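Dye notebook, Lillaton workshop
23 Aug 2023

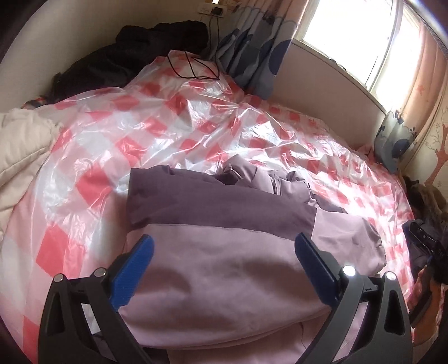 The mauve and pink one, folded up on the bed.

OK, madder again. I said in March I was done with madder for the year and I was lying. Gamage wants four shades of it on wool for the autumn blankets and they want them to sit together, so no bought-in cheating with one lot from one supplier and one from another. All out of the same sack of root, all on the same yarn, which is the Vollenance two-ply, scoured on Idris's day so I know it's properly clean (his scours are better than mine, he has the patience).

Weighed out 121 g of yarn for the first go. Four skeins, near enough the same size, with the odd one tied with blue cotton so I can find it again. Alum at 16 percent of weight of fiber, cream of tartar at six. Brought it up slow to a bare simmer, held an hour, left the lot in the pot overnight with the lid on. I know Noémi does hers at 18 percent and swears it's deeper. I've tried both side by side and I can't see it! But I've put her number here in case I'm wrong and have to come crawling back.

Root was soaked separately, in the white bucket. First water went down the drain, that's the yellowy-brown one and it muddies everything. Second water kept. Chopped root in a stocking, stocking in the pot, yarn on top, and then the bit I always get wrong, which is the heat. I stood over it this time. I took a sandwich in there. Kept it under 160 F for the whole first hour, and it crept up once when I was on the phone to Hywel about the drain, so I pulled the pot half off the ring and it came back down.

Results so far, wet, under the window:

Skein 1, out at 30 minutes. Peachy coral, prettier than I'd expected, will dry paler.
Skein 2, out at an hour. Good brick. This is the one Gamage will pick, I'd put money on it.
Skein 3, left two hours. Deeper, slightly brown on the inside of the skein where it was tied too tight. My fault. Looser ties next time, figure eights, and more of them.
Skein 4 (blue cotton), two hours and then into a chalk dip. Much redder. Lovely, really, but I only guessed the chalk, a heaped teaspoon, and that's no use to anyone who has to repeat it.

Our tap water must be softer than it was over at Arnuvby, where I never needed chalk at all. Efa says to stop guessing and get a test kit, and she's right, I've added it to the order along with gloves and another thermometer. The old one reads high. I checked it in boiling water this morning and it was three degrees over, so take that off anything I wrote in the last couple of pages.

Exhaust bath: still plenty of color in it, so I've thrown in a handful of handspun odds and ends to see what comes. Please don't tip it out, whoever locks up! It's the dented pot on the left-hand ring, ring is off.

Nkrumah asked how much root we'd want for the full job. Gamage are talking roughly 4000 g of yarn all in, and at equal weights root to fiber that's more than is left in the sack, so either we order now or the palest shade comes off the exhaust. I like the second idea better. Need to talk to him about price before I get carried away.

To do: rinse all four skeins when cool, not before. Lightfast strips, half under card, half in the window. Rewind skein 3. Find out who has my good scissors.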